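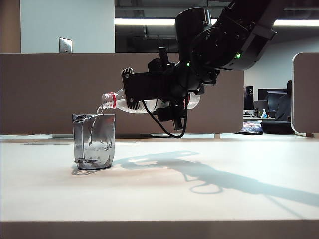
# Greludton Opens Pouring Data Program for Robot Learning

Jul 30, 2023 - Greludton has begun collecting demonstrations of liquid handling for use in training its next manipulation policy. The work is carried out jointly with Cirent, which supplies the recording software, and Holzer, which is responsible for labeling and storage. The first release contains 1,598 accepted episodes and has been made available to the three partners' research staff.

The program concentrates on a single household task: pouring water from a plastic bottle into a clear cup. An operator guides the arm through the motion by remote control while joint positions, gripper state and video are stored together. Each recording is later used as one training example. The policy is expected to learn the approach, the tilt and the return of the bottle from these examples, without hand-written rules for any of the stages.

"Water is a demanding material for a learning system," said Stamatia Raptis, who directs the manipulation group at Greludton. "The stream is thin, the cup is clear, and a small change in wrist angle changes the flow a great deal. We wanted a set of recordings in which those changes are well represented."

## Collection procedure

Each operator works in sessions of 60 minutes, followed by a break. Before a session begins, the cup is placed at a position drawn from a printed list, and the fill level of the bottle is set to one of several marks. The operator then completes the pour and returns the bottle to an upright position. An episode ends when the gripper has opened and the arm has moved back to its rest pose.

Transparent cups were chosen on purpose. According to the project plan, earlier policies trained at Greludton relied heavily on the strong outline of colored mugs and performed poorly when the mugs were replaced with glassware. A white tabletop was selected for the first phase, and lighting is left as it is found in the office. Shadows of the arm and the bottle therefore fall across the work surface in different ways from one station to another, and the project team does not correct for them.

Recordings are reviewed within two working days. Reviewers at Holzer mark four points in time: first contact with the bottle, the start of the tilt, the start of the flow and the end of the flow. The third of these has proved the hardest to place. Two reviewers mark it independently, and if their marks differ by more than 10 video frames, the episode is passed to a third.

Spills are kept. An episode in which water reaches the table is given its own label and stored with the rest, provided that the recording is complete. Episodes are rejected only for technical faults, such as a lost video stream or a gap in the joint data.

"There was some discussion about whether failed pours belonged in the set," said Chandrasekhar Kaimal, who leads the data team at Cirent. "Our position was that a policy that has never seen a late correction will not make one. The operators are asked to recover as they would naturally, and to carry on with the episode."

## Operators and training

Operators complete a short course before their recordings are accepted. The course covers the remote controls, the emergency stop, the handling of water near powered equipment and the use of the episode log. New operators practice with an empty bottle, then with dry rice, and move on to water after a supervisor has signed their practice sheet.

Benedikt Nägeli, who supervises the stations, reported that styles of pouring differ widely among operators. Some tilt the bottle quickly and hold it; others lower the neck in small steps and watch the level rise. Both styles are accepted, and each episode carries an anonymous operator code so that researchers can study the effect of style on the trained policy.

The team has made one change to the procedure following the opening weeks. Bottles are now replaced at the start of each session, as repeated gripping had left some of them creased in the middle and altered the way they sat between the fingers. Episodes recorded with creased bottles remain in the set and are flagged in the notes field.

## Early results

A first policy trained on the accepted episodes completed 70 percent of its test pours without a spill, with the cup placed at positions that had appeared in the training data. Results at new positions were lower and will be reported separately once testing is complete. Most of the unsuccessful attempts were caused by a late return of the bottle, which led to overfilling.

Vilém Zelenák, who is responsible for evaluation, cautioned against reading too much into the figure. The tests used the same type of bottle as the training episodes and were run on a single arm. A broader test plan, with several bottle shapes and two heights of cup, has been agreed upon by the partners.

"We know what the policy does when conditions are familiar," Mr. Zelenák said. "The next round of tests is intended to tell us where it stops working, and that will decide which examples we collect."

## Next phase

Collection will continue through August at the present stations. A second site at Motdale is being prepared and will use the same controls, log format and review steps. The Motdale stations will have darker work surfaces and will add opaque cups and a small pitcher to the list of objects.

The partners also plan to record pours in which the target level is given in advance, either as a mark on the cup or as a spoken instruction. These episodes will be stored as a separate set, as the labels differ from those used in the present release. The annotation guide is being revised for this purpose - a draft has been sent to all reviewers for comment.

Florian Steiner, who coordinates the program on behalf of Holzer, said that the storage format will remain unchanged for the duration of the second phase. Research staff who have already built tools on the first release will be able to use them with the new recordings without alteration.

Requests for access from staff at the partner organizations should be sent to the program office at Greludton and should state the intended use and the name of the responsible researcher. Access is granted for one project at a time. Operators who wish to transfer to the Motdale site are asked to speak with their station supervisor before the end of August.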